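Test Kitchen Notebook - Enriched Doughs
Vaher Baking Workshop, Bench 2
17 August 2022
Entry by Yayra Bonsu. Read and initialed by Liis Kļaviņa.

Purpose

To settle the proofing and baking schedule for the cardamom bun before the recipe is handed to the Stendow shop. The previous entry left two matters open: the second rise, which was too short in the opinion of the Stendow bakers, and the amount of milk, which had been changed twice without a proper side-by-side bake. Both were taken up today. The filling was not under review and was made to the standing recipe.

Dough

One base dough was mixed and divided before the final milk was added, so that flour, yeast, butter and spice were the same in both portions. The flour was the Dirnura strong white, from the sack opened at the start of the month. Each portion used 600 g of flour. Portion A received the full milk in the current recipe. Portion B received 17 g less.

The reason for so small a difference is the complaint from Stendow that the dough sticks to the bench during the long roll. Their kitchen is warmer than ours. I had expected to have to remove a good deal more, but Liis asked that we begin with the smallest change worth weighing, and I agree with that approach now that I have handled both portions.

Butter went in cold, in pieces, after the dough had come together. It was slower to disappear in Portion B. The mixer was stopped twice to scrape the hook. Both doughs passed the stretch test before they were covered.

Cardamom was ground this morning from whole seed. The jar of ready-ground cardamom on the upper shelf should not be used for trials. It has no date on it and smells of very little.

First rise

Both portions were left at room temperature in covered tubs. Portion A reached the mark first. Portion B was given longer, until it stood level with the tape. I would draw attention to the tape itself: it had been put on one tub lower than on the other, and I moved it before starting. Please measure up from the base of the tub and do not copy the position from the neighboring one.

Shaping

Each portion was rolled, filled, folded in three and cut into strips. Strips were twisted and knotted by hand. Portion A needed flour on the bench at the second roll. Portion B needed none. The knots in Portion B also held their shape better on the tray, with fewer loose ends. I tucked the ends under on all of them, as the Stendow bakers do.

One strip of Portion A tore during twisting and was baked as a plain coil. It was left out of the tasting.

Second rise

This was the main question of the day. Trays from both portions were divided again. One set went into the oven at the time given in the current recipe. The other set was held back until a floured fingertip left a dent that filled slowly and not all the way.

The early set split along the sides in the oven and leaked butter onto the paper. The later set did not split. There was still some butter on the paper under Portion A, and less under Portion B. The underside of the later buns was soft and evenly brown. The early ones had a hard fried edge that I rather like, although it is not what was asked for.

Liis observed that the recipe should describe the dent and give the clock time only as a guide. I have written it that way in the draft.

Bake

The deck oven was used for all trays, on the middle shelf. Trays were turned once. The left rear corner continues to run hot, and the bun in that corner was darker on every tray. This was reported in the last entry and has not been looked at yet.

Syrup was brushed on as soon as the trays came out. Pearl sugar was put on half of each tray. It stuck well where the syrup was fresh and fell off where I had been slow.

Weights

One tray of six from Portion B, later set, was weighed together after cooling: 581 g. No matching weight was taken for Portion A, as two buns had already been removed from the tray for the Imum order before I reached it with the scale. This is my oversight. The trial should not be quoted as a full comparison of yield until the weight has been taken for both.

Tasting

Portion B, later set, was preferred by both of us. The crumb pulled apart in long threads and the spice was clear without being sharp. Portion A, later set, was close behind and slightly softer. I could not tell the two apart with my eyes shut, and Liis could do so only on the second try. The early sets were judged too tight in the center.

The filling is a little sweet next to the syrup. I note this for a later date and propose no change at present. 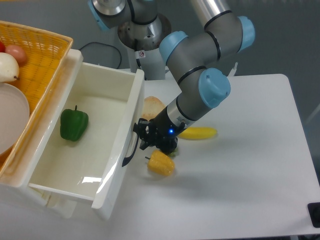 Decisions

The milk is to be reduced by 17 g for the Stendow version only. Our own recipe stays as it is until the weights have been repeated.

The second rise is to be described by the fingertip test, with the longer time as a guide.

Bench flour is to be listed as optional.

Outstanding

Repeat the bake with Portion A and Portion B weighed in full, before any buns leave the room.

Ask for the rear corner of the deck oven to be checked.

Try holding shaped buns overnight in the cold room. Stendow has asked whether this can be done so that they may bake at opening - I believe it can, but the yeast may need to come down and I do not wish to promise anything on the strength of a guess.

Throw out the old ground cardamom and label the new jar.

Note added by L.K.: Agreed on all points above. Please also write down the dough temperature at the end of mixing next time. It is missing from this entry and from the one before it.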